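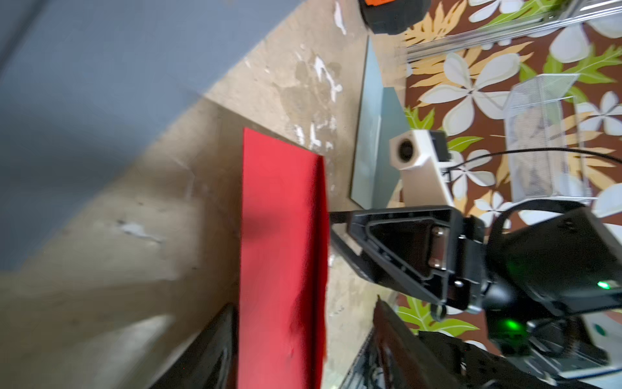

Red fabric on the workshop floor, Hartley Lane

CARDS AND ENVELOPES - WHERE WE'VE GOT TO

Quick one as I'm typing this between shifts. The November card sale is on, Saturday, doors 10am, upstairs room at the Hartley. Same as last year except the tea is downstairs now so please don't carry cups up, the stairs are steep and the carpet is new.

Numbers first. 396 cards in by last night, which beats last year's 332 with a week still to go. Thank you!! Of those 69 have no envelope at all. If you've got spares at home, any colour, drop them in the box at Pirine's before closing. Odd sizes fine, we can match them up on the night.

Prices. Singles are staying put, packs of 5 have gone up a bit, sorry, the paper went up and so did the hall. Handmade ones get priced by whoever made them so put a sticky note on the back. Pencil please. Last year we had biro come through on a whole batch and had to sell them off cheap.

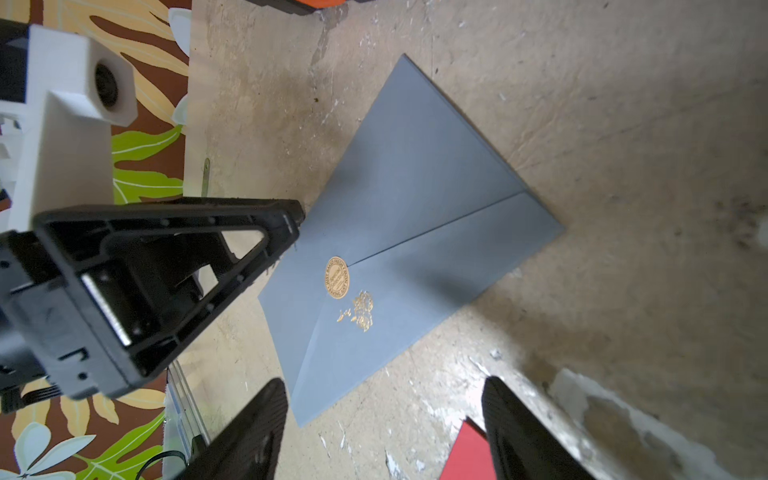 Blue-grey envelope with a gold seal

Wedding and new baby cards went first last time, all gone by lunch. Sympathy cards hardly moved but people do come asking in January so we keep a small stock back. Nobody wants "Happy Retirement", we've still got a shoebox of them. If you know anyone retiring, ring me.

Ese Effiong is running the folding table again, 11 till 1, and will show anyone who wants to learn how to make an envelope out of one sheet and no glue. Kids welcome with a grown up. Bring old maps, wrapping paper, calender pages. Nothing too shiny, it wont hold a crease.

Postage - a few of you asked. Square cards can cost more to send than you'd think, so check the size guide at the counter before you buy twenty of them. We'll have one pinned up by the till. 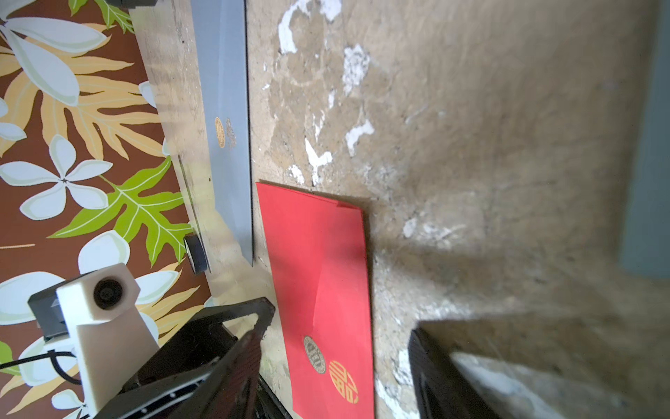
Red envelope with gold double happiness, and a coin

Still needed: two people for the till after 2pm, somebody with a car for the Drorusico boxes (heavy), and a card rack that doesnt lean. The Jukodau one has had it. Cash float is sorted.

Leftovers go to the spring sale. Unsold handmade ones can be picked up until 5 or left with us, just say which.

Next newsletter will have the total.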